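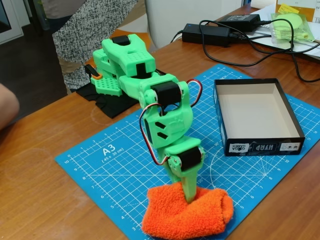 How to Oil a Tired Wooden Table

If your table has gone pale and thirsty-looking over the winter, don't worry, it will come back with an afternoon's care (and a good deal of waiting around). Clear everything off first, then wipe it down with a barely damp cloth and let it dry overnight.

Sand lightly along the grain with fine paper, just enough to feel smooth under your palm, and brush away every bit of dust. Pour a small puddle of oil and rub it in with an old cotton T-shirt -- less than you think you need! After 12 minutes, wipe off whatever is still sitting on top.

Leave it 24 hours and do a second coat. Spread the oily rags flat outdoors to dry, never balled up, as they can catch fire on their own.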